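Dark stain on old kitchen table coming up sticky, do I have to strip the whole thing?

Posted in Home Repair > Furniture & Finishes
54 views

posted by skurkent_rd

Ok so I bought a pine table off a neighbor and stained it dark brown back in March. Gel stain, then two coats of wipe-on poly over it. Looked great for a while. Now anywhere a warm plate or an elbow sits for long it goes tacky, and the newspaper sticks to it. One end is worse than the other. Legs are fine, weirdly.

Things I tried: wiping with a damp rag, wiping with mineral spirits (a little color came off on the rag), leaving the window open for a week. No change really.
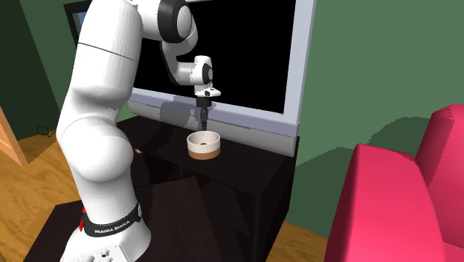 I do remember I did the second coat of stain the same evening as the first. The can said overnight. It was cold in the garage too, under 60 for sure. So is that it? And can I just put another coat of poly on top and seal it in, or does it all have to come off. We eat on this thing every day so would rather not lose it for two weeks. Also dont want to spend much, table was only 60 bucks.

posted by Tejada Mill Rd

Don't put more poly on it. I did exactly that on a dresser and it stayed soft for a year and then wrinkled up like a raisin.

Gel stain is thick and needs air to cure. You put wet on wet in a cold garage, then capped it with poly. Bottom layer never got hard. Legs are fine probably cause you put it on thinner there, people always do on legs.

What I would do:

Scrape a spot on the underside of the lip first, fingernail or a plastic putty knife. If it rolls up in little crumbs it's coming off anyway so quit hoping.

Stripper on the top only. Leave the legs alone. Work in small areas, keep it wet, scrape with the grain.

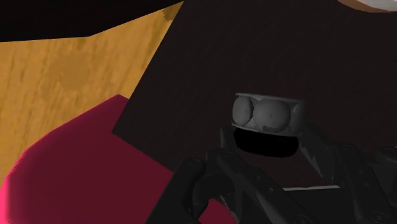 Wipe down with mineral spirits when you're done, let it sit a day, then sand lightly. 120 then 150. Don't go up to 200 something before staining, the pine gets too slick and wont take color. One THIN coat of stain, wipe it back harder than you think you should, then wait. In the house if you can, not the garage. I'd give it two days even if the can says one.

Gloves and a fan. Stripper on your wrist is no joke.

posted by grillell908

mine did that, I just used it with a tablecloth. its been fine

posted by Zomham Annie

Agree with Tejada on stripping but would try heat and time before you buy anything. Bring it into the warmest room you've got, nothing on top of it, fan on low pointed across it for two weeks. I know you said you eat on it. Card table? Half the sticky tables I've had got hard on their own once they were warm and dry for a good stretch. Half didnt.

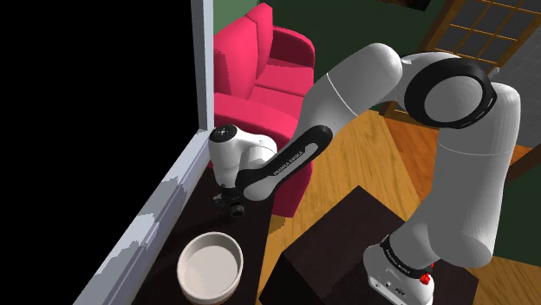

This page was last edited on Dec 7, 2021

One more thing to check is what you clean it with. Oily sprays and some dish soaps leave a film that feels just like soft finish. Try a drop of plain soap in warm water on the bad end, rinse, dry right away, feel it again in an hour. If the color comes off on a white rag with only water then no, it's the stain, and go do what Tejada said.

And if you do redo it, pre-stain conditioner on pine. Otherwise you get blotches, dark brown shows every one of them. Let the new finish go a month before hot dishes, use a trivet after that anyway. Don't leave placemats sitting on it the first few weeks either, the rubber kind will print right into it.

Post back how the underside test goes, curious if its crumbs or strings. Strings means it's still really soft and the fan wont save it.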